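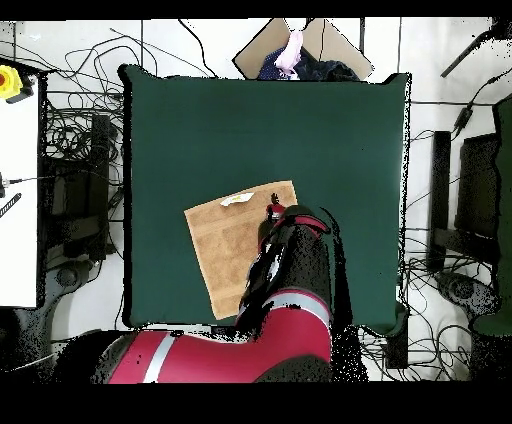 Sábado, 8/6/22 - toalha, segunda parte

Cheguei às nove e a célula já estava ligada. A Tainá Portela tinha deixado os dois braços em posição de repouso e um bilhete com os valores de offset que ela mudou ontem à noite. Anotei os valores no caderno de bancada, não aqui. O que interessa aqui é a pergunta que me fizeram na reunião da Meltuvmont: se uma máquina já dobra roupa de cama e mesa sozinha, em ritmo de lavanderia, sem alguém ao lado. Preciso responder por escrito até o fim do mês e ainda não tenho uma frase que eu assine.

Resumo do que sei hoje. Pegar um pano liso pela borda é um problema quase resolvido, desde que a borda esteja onde a câmera acha que está. Com o tecido aberto sobre o feltro verde a segmentação é boa, o contraste ajuda e o contorno sai limpo. O erro que me incomoda é vertical. Se os dedos descem pouco, fecham no ar. Se descem demais, empurram o feltro, a força sobe e o controlador para. A janela entre uma coisa e outra é de 2 mm, e uma toalha felpuda amassa mais do que isso só com o peso do próprio vinco.

O Xavier (o planejador, não a pessoa) continua escolhendo o ponto de preensão pelo canto mais próximo da base. Para um guardanapo serve. Para felpa eu prefiro a bainha, a um palmo do canto, porque o canto enrola e o dedo entra entre duas camadas sem saber. Escrevi isso em novembro e escrevo de novo. A Tainá concorda em parte: diz que a bainha dá boa pegada e péssima dobra, porque o lado livre fica pendurado e arrasta. Tem razão quanto ao arrasto. Ficamos uma hora nisso e não mudamos o parâmetro.

Log do período, copiado do Okum: 433 tentativas de preensão acumuladas desde que trocamos os dedos, taxa de 70% para tecido fino. Para felpa o Okum não separa a classe, o que é um defeito do Okum e vou abrir chamado. Sem essa separação o número não serve para a Meltuvmont, que lava toalha e quase mais nada.

A manhã foi de aproximação lenta sobre a bainha oposta à etiqueta. Velocidade reduzida, dedos abertos, parada antes do fechamento para conferir a altura. 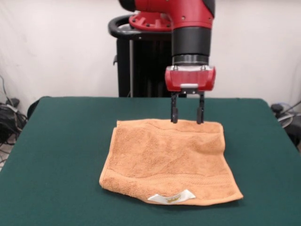 Dedos abertos na bainha de trás, toalha laranja sobre o feltro.

Medi a altura nesse ponto três vezes e obtive três valores diferentes. A dispersão é maior que a folga que tenho. Suspeito da compressão do feltro, que varia conforme a região da mesa; a Tainá suspeita da calibração do pulso. Dá para distinguir as duas hipóteses com uma chapa rígida por baixo do pano. Pedi a chapa ao almoxarifado, vem na semana que vem.

À tarde li a documentação da Elel sobre detecção de contato por corrente do motor. O método é razoável para objeto rígido. Em tecido, o sinal de contato fica dentro do ruído da junta até o dedo já ter passado do ponto. Vou testar assim mesmo, com filtro mais curto, e comparar com a altura fixa.

Sobre tempo de ciclo: eu dobro uma toalha de rosto em quatro ou cinco segundos, sem olhar direito. O braço gasta nearly isso só para decidir onde descer - corrijo, escrevi em inglês por causa do manual: gasta quase isso. Depois ainda tem a descida, o fechamento, a verificação, a elevação e o transporte. Uma operadora de lavanderia faz 100 peças enquanto eu reinicio a célula duas vezes. A comparação é injusta com o braço, que não foi comprado para produzir, mas é a comparação que o cliente vai fazer.

Rascunho da resposta, para revisar segunda: alimentação manual com pano já esticado, sim, em piloto e com supervisão. Retirar peça amassada de dentro de caixa ou cesto, separar, achar a bainha e dobrar em sequência, ainda não. Não dou prazo. Tirei a palavra "autônomo" do texto inteiro.

Pendências:
chapa rígida
classe felpa no Okum
conferir os offsets de ontem com o pulso a zero
repetir a descida no lado da etiqueta, que tem outra espessura

Saí às seis e quinze. O ombro ainda dói de ficar curvado sobre a mesa.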